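Travel diary, April

6:10 am. Awake since five. Train to Tikstead leaves at 7:40 and I haven't packed the charger. Charger is in the wall. Must not forget charger. Coffee from the machine in the hostel hallway, tastes like the cup.

Hirnen was fine in the end. Two nights was enough. Liked the river path, liked the bakery with the green door, did not like the hostel stairs with a full pack. Paid for the left luggage at the station yesterday and then never used it, because the guesthouse I'd been scared of moving my bags from turned out to be the same building as the hostel, different door. So there's that money gone.

7:55. On the train, charger in bag. Seat by the toilet but facing forward. Nearly got on the wrong half — the train splits at Coter and the front cars go up the valley and the back ones go to the coast. Sign for this is a sheet of paper taped inside the door, at knee height. A woman with a crate of seedlings asked me where I was going and just pointed, back, back, back. Ran down the platform with the pack open. Lost a sock, I think. Only one brown one when I looked later.

Fields all the way so far. Flooded in places, fences sticking out of the water. Tried to read, read the same page four times.

9:30. Coter. Stopped for the split and they let us off to stand around. Cold. Bought a cheese roll from the kiosk, warm in the middle, very good, should have bought two. Thought about going back for a second one and then the whistle went. Thought about it for the next hour.

11:20. Tikstead!! Smaller than I pictured. Station is one long low building with a clock that's wrong and a taxi stand with no taxis. Walked. The map on my phone says 20 minutes to the hotel and it was closer to 40, all uphill, past a timber yard and a school letting out for lunch. Kids staring at the pack. Fair enough.

Hotel is called the Bawa. Booked it for the price and the word "terrace." Room 8, top floor, no elevator. Bed good. Shower is one of those with a hose and nowhere to hang the hose. Terrace exists, belongs to room 7. I have a window that looks at the terrace.

Man at the desk drew on a paper map for me, circled the harbor, circled the old baths, crossed out the restaurant next door very hard. Didn't say why. Breakfast from 7 to 9, he said, but come before 8 if you want eggs.

2 pm. Harbor. Wind like a slap. Walked the sea wall out to the light and back, lots of men fishing and not one of them catching anything while I was there. Bench with the wind behind me, ate an apple, wrote two postcards, one of them to myself again, I like getting them. The stamps here are enormous, hardly any room left for the address.

The old baths are closed till May. Door locked, notice in the window, no mention of this on the website, which I checked twice in Hirnen. Walked all the way round the outside in case there was anything to see. There's a wall.

So instead, the steps. 377 of them, up from the fish market to the chapel, it says so on a plaque at the bottom, which is a mean place to put it. Took it slow. Stopped at the landings and pretended to look at the view and then really did look at the view. You get the whole bay by the second landing, the ferries like little irons. Chapel itself is plain inside, whitewash, wooden benches, smell of candles and damp. Sat there till my legs stopped. Put a coin in the box.

Coming down was worse, knees. Must remember that for the next place with steps, there is always a next place with steps.

5:15. Laundry. Place behind the market, three machines, one taken, one with a note on it. Only takes coins and I'd given my good coin to the chapel. Bought gum for change. Sat on the floor with my back against the warm dryer and almost slept. Everything came out smelling of somebody else's soap, lavender maybe. Still only the one brown sock.

Worked out money while I waited. Over for the week because of the luggage thing and the second train ticket. Will be OK if I eat from the market tomorrow and dont do the boat. Would quite like to do the boat.

7:40. Dinner. Did not go to the crossed out restaurant, although I stood outside and read the menu and it looked perfectly nice?? Went down two streets to a place with steamed up windows and paper on the tables. Fish soup, bread, a small beer, then another small beer. They bring the soup in the pot and leave it with you. Had three bowls. Old couple at the next table sharing one pudding with two spoons and not talking, very peaceful. Wanted to order the pudding, had to point at theirs. It's a baked thing with plums in, sour, cream on the side. Best thing since Hirnen, no, best thing of the trip.

Walked back the long way past the harbor. Wind gone completely. Lights on the boats. Got slightly lost near the timber yard, could smell it before I saw it, and came at the hotel from behind.
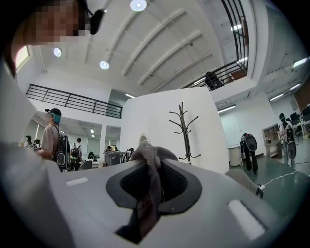

Posted from Tikstead, 9:25 pm | Filed under: Diary, Coast, Slow trains

Back in the room. Feet up on the wall. One blister, left heel, small. Used the last of the good plasters, so thats on the list for tomorrow with gum (have gum), sunscreen, socks.

Things to sort out before bed. The bus to the lighthouse village goes at 8:15 or at 10:50, depending on which timetable you beleive. The one at the stop is older but the one at the hotel has coffee on it. Will ask at the desk. If it's the 8:15 then it's eggs at 7 sharp and out the door, and I come back in the afternoon and do the market then. If it's 10:50 I can do the market first and carry a picnic. Hoping for 10:50.

Also have to decide whether to stay a third night. The room is free, he said, but the price goes up, some fair or other, boats and a brass band. Could move on to the coast early and have an extra day there. But I've just hung all my washing on the window latch and I know where the soup is. Those count for a lot by the second week. I get tired of finding out where things are.

Room 7 is out on the terrace now. Two of them, laughing, playing cards from the sound of it. They've got blankets and a lamp. I could lean out and say good evening. Did lean out. Said good evening. They said it back and asked if it had been windy on the wall, and I said very, and then I didn't know how to stop leaning out of the window so I dropped my pen on purpose. Pen is now on their terrace. Writing this with the hotel pencil.

10:40. They passed the pen back up on the end of an umbrella. Nice people. Here till the fair. They've done the boat and say it's worth it, take a coat, sit on the left side going out.

So maybe the boat. Alarm set for 6:45. Charger in the wall again, behind the bed this time, don't forget it.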